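Visit report: Satovwood board plant, Prultska

7 Nov 2021

The Satovwood plant at Prultska opened its doors to trade visitors for one day, and I joined the second group. The site has made faced particleboard since 1979. It runs one press line, one short-cycle laminating line and a finishing hall where table tops and shelving are cut and edged. Our guide was the shift engineer, Rónán Mac Giolla, who kept to the process and answered most questions with numbers.

The tour began at the chip yard. Incoming material is mostly sawmill residue, with a smaller share of forest thinnings. It passes over magnets and an air separator before flaking. Stones are the main problem, and the flaker knives are changed every shift. The dryer is a single-pass drum, rebuilt in September after a bearing failure. We were not allowed near the outlet end.

Forming and pressing took up the longest part of the visit. The mat is laid in three layers, fine material outside and coarse in the core, and pre-pressed cold. The main press is a Brophy multi-daylight unit with 15 openings. Standard board is 18 mm. Mac Giolla said the older press limits output but copes well with short runs, and short runs are most of the order book. Boards then go to star coolers and rest in stacks before sanding.

Resin dosing is controlled by a Stisar system installed on the blender. It logs moisture at the dryer outlet and corrects the dose from that reading - a sensible arrangement, though the sensor needs cleaning more often than the manual suggests.

In the finishing hall, panels are cut to size, shaped on a router and edged. Rounded corners are done on a separate station with a softer edging strip, fed slowly. White is by far the most ordered finish, and it is also the least forgiving. Glue lines and sanding marks show up at once under the inspection lamps.

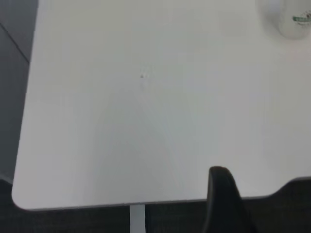
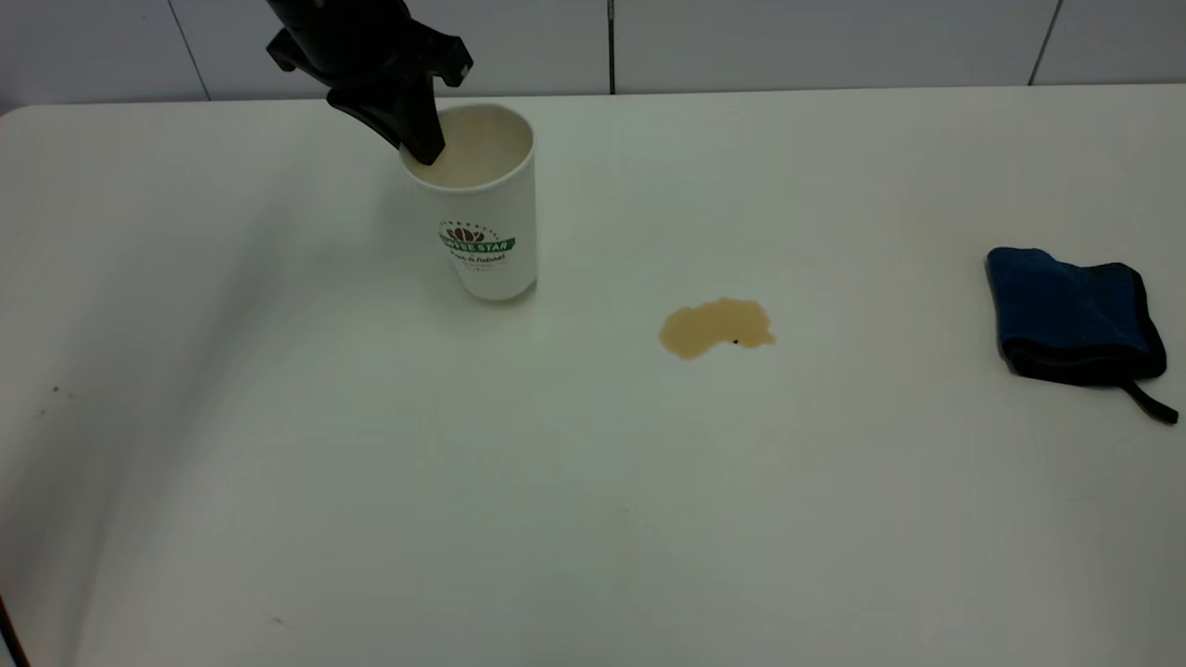
Surface testing follows the usual routine of scratch, abrasion, steam and staining. Stain samples are kept in a cabinet by batch, and the one I opened held 144 of them, each labeled by hand. I asked about returns. Edge lifting leads the list, followed by transport damage to corners.

Dust extraction in the hall was good. Noise at the saws was high even with ear protection - visitors should bring their own muffs, as the plugs handed out at the gate were thin. The tour ended at the loading dock, where finished packs are strapped and wrapped for road transport.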